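Buleo shared workshop - minutes of the build meeting, December
Started at 19:00 in the back room. Minutes written by Đạt Đồng.

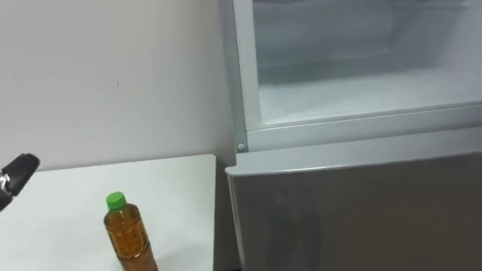
1. Arm and gripper
The finger pads were discussed first. The black rounded pad stays for now. Matheson can deliver a softer type, but we must take a full bag of 40, and the group thinks this is too many for one arm. Decision: keep the present pads until spring and ask Matheson again for a smaller bag.
The screws of the bracket must be checked before each session. Please write it in the notebook, also when nothing was loose.

2. Bottle task
The task stays the same as last month: take the tea bottle with the green cap from the white table and put it in the upper compartment of the fridge. The compartment is higher than the table, so the arm must lift first and only then turn. Two members would like to do both movements together because it is faster. After a long talk we agreed to keep them separate until the lift is reliable.
Speed is limited to 70 per cent when any person is inside the taped line. This was already a rule, but it was not followed by everybody.
The fridge door is opened by hand. A proposal to let the arm open it was moved to next year.

3. Table
There is a gap between the table and the fridge, and a bottle can fall there. Đạt will cut a strip of foam to fill it - removable, so that we can still clean behind. The table must not be moved without a note on the board, otherwise all the saved positions are wrong.

4. Software
The new version of our control program is in the folder Grekero, build 2823. It starts more slowly than the old one. We do not know the reason yet. Please do not delete the old version.

5. Visit to Erwood
The Erwood workshop has invited us to see their lathe. Those who want to go should write their name on the list by the door. Travel is paid by each person.

6. Other matters
The key of the tool cupboard is missing again. Please look in your coat pockets.

Meeting closed at 20:40. The next one is in January, same room and same hour.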